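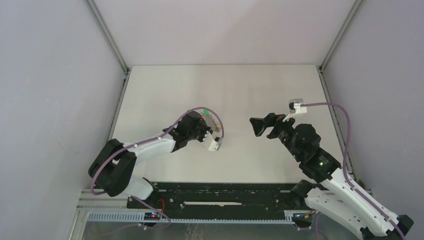 The two-arm station at Brendside, one of the cells feeding the Gaillard handover set.

Gaillard wants more examples again. The October count stands at 2447 recorded handovers, and the plan is to add another 200 before anyone trains on them. We would like to see a better argument than "more is better," which is all Grollow has offered so far.

Our doubt is about what goes into the pile. Of the last batch, 221 episodes were passed without a second look, and when Arnison pulled 39 of them for review the labels disagreed with each other on something as basic as when a grasp begins. One operator marks it at first contact, another when the fingers stop moving. A model will learn both and be sure of neither.
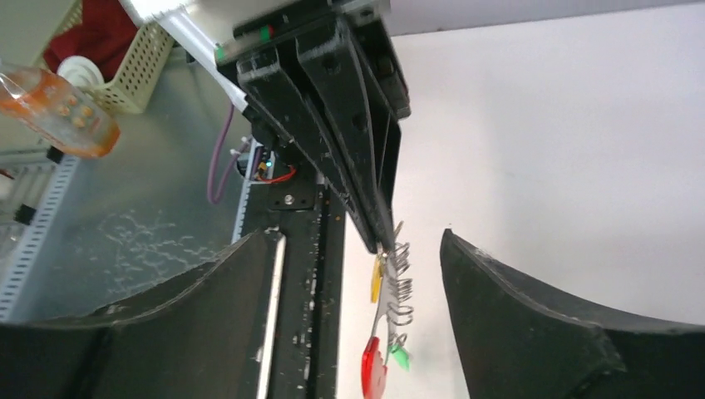 Page last changed: Saturday, 4:15 p.m.

The choice of objects is the other sore point. Blocks are easy to label and easy to brag about. A small thing with loose coils of wire and thin legs, like the one in the gripper at the wrist camera, is closer to what people will want moved, and it's where we expect the success figures to drop. Grollow's summary lumps both kinds together under one number. We've asked for them to be split.

Until that happens, please treat any percentage you hear from the project with care. The labeling guide is being rewritten at Arnison, and comments on the draft can go to the newsletter inbox.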